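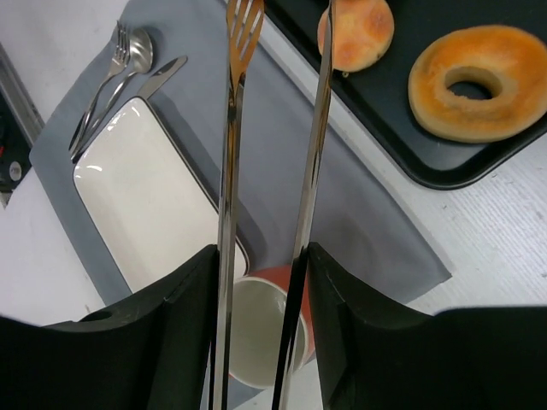 Geum-ok Gil reckons I should stop fiddling with the force setting and have a look at the finger pads first. Fair call, so that was my arvo. Thread on how I look after the Kasten cell, for the few of you who keep asking.

Quick background. One arm, Tetetti gripper, wrist cam, white table. It does place settings and bread service, mostly with tongs. The pads are the bit that cops all the wear and they're the bit I ignore until something starts slipping.

What was slipping: the tongs. Arm picks them up fine, squeezes, and then the handles creep round a few degrees in the grip. You don't notice at the handle end. You notice at the tips, where a few degrees is the difference between a bun on the tray and a bun on the mat.

My first move was to crank the squeeze, naturally. Don't do this! All you get is tongs that pinch too early and a flat bun.

So, pads off. It's 4 screws and a hex key if you haven't lost the hex key. (Mine was under the bench, next to a Stosavach cable I've been blaming Deok-su for since February. Sorry Deok-su.)

Cycle counter said 1,852 closes on that pair. Jin-sol says that's nothing. Jin-sol also doesn't handle anything with butter on it.

Cleaning: dish soap, warm water, soft toothbrush, then leave them on a towel overnight. I used to wipe them down with solvent and the surface went shiny and useless. Learnt that one the expensive way.

Going back on, do both pads up finger tight, close the gripper on a flat bar, THEN tighten. If you tighten them open they can sit a hair off parallel and long thin handles will find that out for you straight away.

After that I re-zero the fingers in the Vallstead panel. Close, zero, open, close again, check it reads the same. If it doesn't, there's a crumb in there somewhere. There is always a crumb in there somewhere.

Next morning, back on the bread tray.

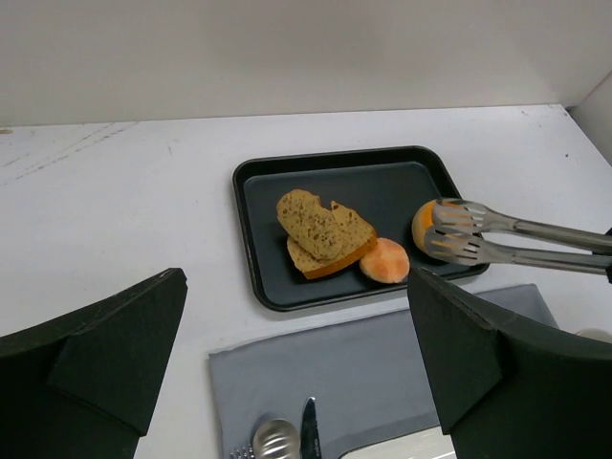

Tongs out over the far corner, something round and orange in the tips.

Test I use: pick up the tongs, go over the tray, hold for 12 seconds, look at the tips on the wrist cam. Then squeeze and release a few times and look again. I mark the handles with a bit of paint pen so the creep is easy to spot.

Did 13 holds with the clean pads on the old force setting, no creep I could see. So yes Geum-ok, you can have that one in writing.

Agustina Aravena asked if I re-teach the tray corners after pads come off. I do the far right one, the longest reach over the rim, and if that's good I leave the others alone. Lazy, but it's held up so far.

Also asked: why not a proper tool changer instead of tongs? Because the whole point of this cell is using the stuff that's already in the kitchen drawer. Annoying stuff included.

Still on my list: the wrist cam cable rubs when the arm reaches low over the table. I've got a bit of spiral wrap on it and I don't love it. If anyone's routed theirs down the inside of the forearm, send me a pic please!

Spare pads are on order. Hex key now lives on a string.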